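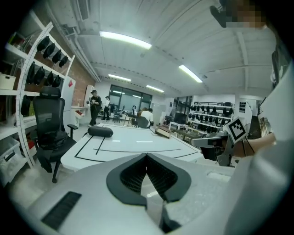
Etenesh Wolde wrote back on the last report that she still couldn't tell from it where anything is kept, and could we please say so this time, shelf by shelf if need be. Fair. So most of this is storage.

Gringate room, fit-out and tidying grant
Progress report no. 2, dated 27/10/2025
To: Flitgate small works fund

Where we are

Shelving is up along the left wall and in use. White, tall. The brick behind we left bare as agreed, no paint, saved the paint line for other things (see Money). Black bags now hang in two rows on the upper shelves, four and four, plus one further down that hasn't got a proper place yet. Hanging works better than stacking did. People can see the bags and take one without bringing down the rest, and they do mostly put them back.

Boxes and bins go on the shelves too. Beige box for one, and a clear-ish plastic bin low down for the white stuff, which needs sorting. It was supposed to be sorted for this report. Wasn't. Next month's job.

Table

Long white one, as per the application. Black tape laid on it in a rectangle with a diagonal inside, so that things being sorted stay in one half or the other and the ends stay clear. Tape was a trial, cost next to nothing. Keeping it. Small white labels on the table top near the middle, no complaints so far except that they are small. Will try larger ones. Brown flat tray or box goes toward the back end of the table and is meant to live there, please nobody move it to Windton again.

The black cushion, the round one, still has no home. It was down for the shelves but it rolls. Suggestions welcome. For now it ends up on the table and gets shifted when someone needs the space.

Seating

Black mesh chair with the headrest is in, next to the shelving. Wheels are fine on the grey floor, which was Yimer's worry at the start, marks and so on. No marks reported yet. We had asked for a second chair of the same kind and the supplier is out until December. Did not want to swap for a cheaper one without asking you. Can you let us know? A yes or no by email is enough.

Money

Grant received: 621
Spent to date: more than 400, the bulk of it shelving and hooks
Still to come out: second chair, larger labels, lids for the bins
Paint line: not used, would like to move it to lids if thats all right with the fund

Receipts are scanned and with Etenesh. One is missing (hooks, second order, 18) and we've asked the shop for a copy.

Hours

18 hours on the room since report no. 1, nearly all of it clearing out and putting up. Less than planned. We lost one whole session when the door fob stopped working and had to wait for a new one from Windton.

What slipped

The contents list. It was promised for this report and its half done: upper shelves written up, lower shelves not. Reason is simple, the lower ones keep changing while we sort. Will send it seperately when the bins are settled and not hold up the next report for it.

Also the walkway. The plan had the chair on the other side of the table so the shelves could be reached straight on. In practice it sits on the shelf side and gets wheeled out of the way. Fine for one or two people, a nuisance with more. Going to try it the planned way for a couple of weeks and see who grumbles.

Next

Sort the white items, label the bin. Fix a spot for the ninth bag. Cushion. Larger labels on the table. Contents list to you and a printed copy taped to the end of the shelving. Chair once you've answered.

If the fund wants to come and look, any afternoon is good, just ring Yimer first for the door.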